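# Tuning the contact estimator on thin, glossy things

March 17, 2026

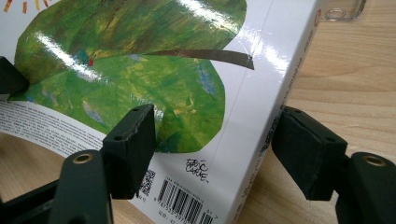
*Picture book between the pads, one on the cover side and one on the spine side. Note the glare across the leaf.*

Most of this month has gone into the contact estimator in Mirine, the small perception and control stack I maintain for hand-held grippers and the arms that end up running the same policies. The estimator has one job. Given a wrist view and the finger width, it outputs a contact state for each pad, plus a confidence. Everything downstream (grip force, slip recovery, the release check) reads those two numbers and believes them.

It was fine on mugs and boxes. It was poor on books, and picture books in particular, so that's what I've been working on.

## What was going wrong

The old version was a segmentation mask, a depth estimate and a threshold. If the object mask touched the pad mask and the depth at the boundary agreed within a tolerance, we called it contact.

A laminated cover breaks this in two places. Specular glare punches holes in the mask, and monocular depth inside a glare streak is garbage. On the cover in the photo, the streaks cross the painted leaf and carry on over the spine. The depth model reads a streak like that as a ridge. When a false ridge runs close to a pad, the boundary test can go either way from one frame to the next, and the contact state chatters.

The second problem was the artwork. The segmenter was trained on a lot of plain household objects, and it treats a big, high-contrast shape as an object in its own right. An Eric Carle leaf with a dark stem is about as strong an edge as you'll find on a kitchen table. The mask would snap to the leaf, leave the white part of the cover as background, and report that the spine-side pad was touching nothing.

I'd been blaming the controller for this. The log said the grip command was oscillating, so I spent two evenings lowering gains. The controller was doing exactly what it was told with a bad input. Plot the inputs first.

## The changes

**Temporal gating.** Contact state now needs 4 consecutive frames of agreement before it flips in either direction. At our frame rate the delay is tolerable for a grasp and slightly annoying for a release. I tried an asymmetric version (slow to enter, fast to leave) and it dropped things in simulation whenever glare moved across the pad edge, so both directions got the same count.

**Glare mask.** Saturated, low-chroma pixels are found, dilated and excluded from the depth comparison. They're still allowed to count toward the object mask if they're enclosed by it. The obvious failure is a plain white object, and a white book cover is most of the way there. The check therefore also wants a steep luminance gradient at the border of the region. It's a hack. It runs in well under a frame and I can explain it, so it stays until something better turns up.

**Width prior.** Finger width is the most reliable signal we have, and the old code ignored it after closing. The new estimator compares commanded width with measured width. If the fingers have stalled short of the command, something is between them, whatever the mask says. That one line of reasoning fixed more frames than the other two changes together, and I'm a bit embarrassed by how long it took to add.

**Segment merging.** Any segments that move rigidly together over a short window get merged. The leaf, the stem and the blank part of the cover all share one motion as soon as the book moves. While everything is still, the merge does nothing and we fall back on the width prior.

The config block, for anyone running Mirine off the main branch:

```yaml
contact:
 agree_frames: 4
 glare:
 enabled: true
 min_border_gradient: 50
 width_prior:
 enabled: true
 merge:
 rigid_motion: true
 window_ms: 300
```

`min_border_gradient` is in 8-bit luminance levels. If you work under diffuse light you can push it higher. Under a bare ceiling fixture I wouldn't go any lower, or you'll start masking out dinner plates.

## Transparent clutter

There's a clear glass object just past the top of the spine in the photo. Clear things near the grasp are still a mess. The segmenter either ignores them or attaches them to whatever opaque object is closest, and with rigid-motion merging that second behaviour mostly sorts itself out: the book moves, the glass doesn't, and the segments split. Before any motion there's no fix. The planner's clearance check can't see the glass properly either, and that worries me more than the contact state does.

Sevov, the planner we wrap, takes an optional inflated-obstacle layer. I've started feeding it low-confidence regions as if they were solid. It plans wider arcs, and sometimes refuses to plan at all on a crowded table. I'd take the refusal over a knocked glass, but the tuning is crude and I haven't found a setting I'd ship as the default.

## Tooling notes

Replay now lives in Solter. The old viewer resampled both streams to a common clock and quietly smoothed the width signal, which hid the stall I needed to see. Solter keeps native timestamps and draws gaps as gaps. If you have saved layouts from the old viewer, they won't load. Rebuild them by hand; there aren't enough fields to justify a converter.

Labelling is still through the Hashmi scripts. I added one key binding, `g`, that tags a frame as glare-affected without changing its contact label. Please use it. Up to now people have been marking those frames "unknown", and the training job throws unknowns away, meaning the frames we most needed were the ones being dropped.

One gotcha: the pad template used to find the pads in view was built from clean foam. Ours have slightly worn edges by now, and the template match score drifts down as they wear. I've loosened the threshold for the moment. A proper fix would re-fit the template at start-up from a few open-gripper frames – the code is half written and sitting on a branch called `pad-refit`.

## Still open

- Flexible covers. The width prior assumes the object doesn't compress much. A soft paperback does, and measured width creeps while the grip is holding. At present the creep can look like slip.
- Asymmetric contact. One pad on a broad flat cover and one on a narrow spine shouldn't be given the same confidence model. They are.
- Printed codes. The barcode and QR code on a back cover produce a dense patch of corners, and the feature tracker spends most of its budget there. I'd like to cap features per cell.

The first of these is next. I'm aiming to have the creep model merged in April, with the per-pad confidence after it if the refit branch doesn't eat the time.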